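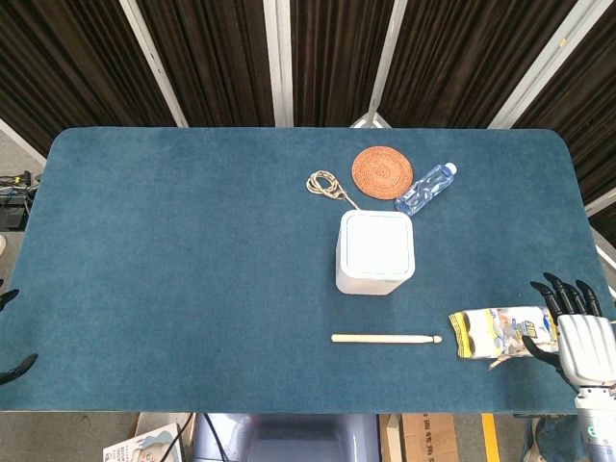 If your table is anything like mine, it collects a bit of everything by suppertime: snack wrappers, a water bottle, a coiled cable, and one lonely stick that belongs to a drum in some other room. I fought this for years with baskets and trays, and what finally helped was a small bin that lives right on the table. Mine is 13 dollars' worth of plain white container from bdo, and I love it dearly!

Trash goes first, always. Wrappers and torn bags go straight in the little bin, and if there are crumbs left inside a bag, fold the top over twice before you toss it – otherwise you'll be picking them out of the tablecloth until February.
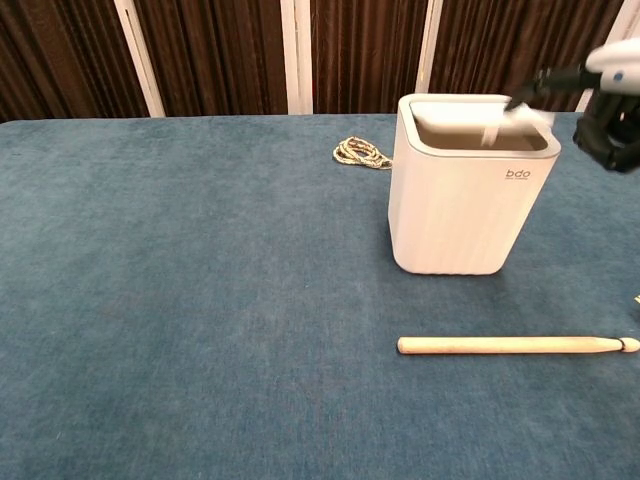
Next come the long, loopy things. Coil a cord or a piece of rope loosely around your hand, never tight, and let the end hang free so you can find it again. Sticks and spoons can lie flat until you're ready to walk them back to their own drawer.

Save the cloth for last. Velvety covers and felt both show every speck, so brush in one direction with a soft clothes brush (a barely damp sponge works too) and smooth any light and dark patches with your palm. Give the bin a rinse every 2 days or so, and dry it well before the lid goes back on.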